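Unit 7. State Responsibility for Deaths and Ill-Treatment in Detention
Course handout, Human Rights and International Procedure

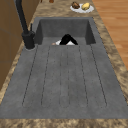
The general rule was covered in Unit 6: a state answers for the acts of its organs, including acts that exceed the authority of the organ or go against instructions. Detention adds a second element. A person in custody is under the control of the state at all hours, and the state holds the records, the premises and most of the witnesses. Courts have adjusted the burden of proof to fit.

1. The presumption

Where a person enters custody in good health and is later found injured or dead, the state must give a plausible explanation backed by evidence. If it gives none, the tribunal may infer responsibility. The inference does not establish which officer did what. It settles the position of the state only. Individual criminal liability is a separate inquiry with its own standard of proof.

Students often merge the two. Keep them apart in the written assignment.

2. Substantive and procedural limbs

The right to life has a substantive limb (do not kill unlawfully; protect against known risks) and a procedural limb (investigate). A state can breach the second without being found in breach of the first. This happens where the evidence on the cause of death is too thin to support a finding, and the evidence is thin in part through the failure to investigate.

An adequate investigation is prompt, independent of the persons involved, able to identify those responsible, and open to the family to the extent needed to protect their interests. Independence is both formal and practical. A prosecutor who relies entirely on a report drafted by the prison service is not independent in practice, whatever the statute says.

3. Working case: Trirdale

The Trirdale file is used in the seminar. It concerns a remand prison where 43 deaths were registered over the period under review. Autopsy reports exist for 26 of them. The remaining 17 were certified on the basis of an external examination by the prison doctor.

Read the submissions of Kragh (for the families) first, then the reply. Note the following points:

Kragh argues that the missing autopsies are a procedural breach in each of the 17 cases. The reply treats them as a single administrative shortcoming.

The custody register has 457 entries for admissions. The medical register has 446. The reply does not account for the difference of 11. Consider what inference, if any, can be drawn from a gap in records when no named person is known to be missing.

The statement by Halldóra Juhl is hearsay as to the events of July but direct evidence as to the condition of the cells.

4. Admissibility

Domestic remedies must be exhausted if they are available and effective. A remedy that exists on paper but has never led to a prosecution may be disregarded. The applicant bears the initial burden of showing this; statistics are accepted. See Mogensen, chapter 4, and the criticism in Skov and Bergmann, who would place the burden on the state from the outset in all custody cases.

Preparation for the seminar

Write one page on whether the presumption in section 1 should apply to deaths within a short time after release. Address causation. Bring the Trirdale annexes; they will not be handed out again. Questions on the reading go to Brynhildur Lykkegaard before the session.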